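FOR IMMEDIATE RELEASE

Heritz Foundation Opens Grant Round for School and Neighborhood Gardens

GRULATANO, September 12, 2018 – The Heritz Foundation today opened applications for its school and neighborhood garden grants, which will support growing projects for children in Grulatano and the surrounding towns during the coming school year.

Grants of up to $2,427 are available to public schools, libraries, after-school programs and tenant associations. The money may be spent on soil, seed, raised beds, fencing, water lines and child-sized hand tools. It may not be used for salaries or for work completed before the award is made.
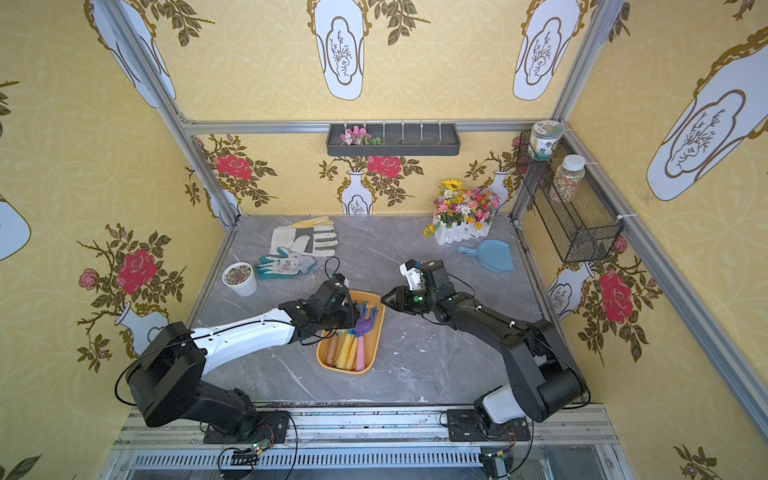
The foundation has set aside funds for 165 gardens, including those at schools that have not previously applied. Applicants must show that they have permission to use the land for at least two growing seasons and must name an adult who will oversee the site through the summer break.

"A garden that is planted in spring and left alone in June does not teach a child very much," said Carmela Casado, director of grants at the Heritz Foundation. "We are asking every applicant to tell us who will be watering when school is out."
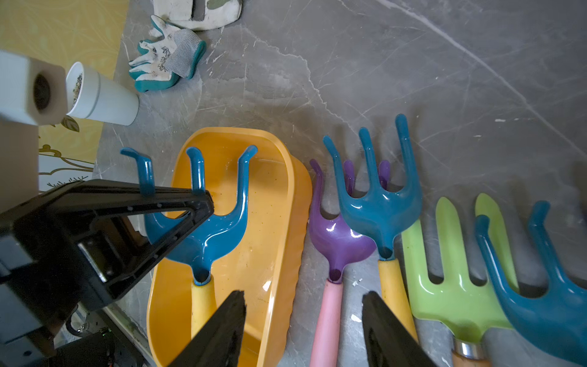 Sites smaller than 500 square feet may apply using a shortened form. Larger sites must also submit a simple drawing showing beds, paths and the nearest water source. Soil testing will be arranged by the foundation for all approved sites on former industrial land, including parcels in the Bolger district.

Printed applications are available at the Plisance Branch Library and at the foundation's office, 515 Bolger Avenue. Completed forms may be returned by mail or in person. Applicants will be notified of decisions in writing.

About the Heritz Foundation
The Heritz Foundation supports outdoor education and public green space in Grulatano.

Media contact: Carmela Casado, Heritz Foundation

###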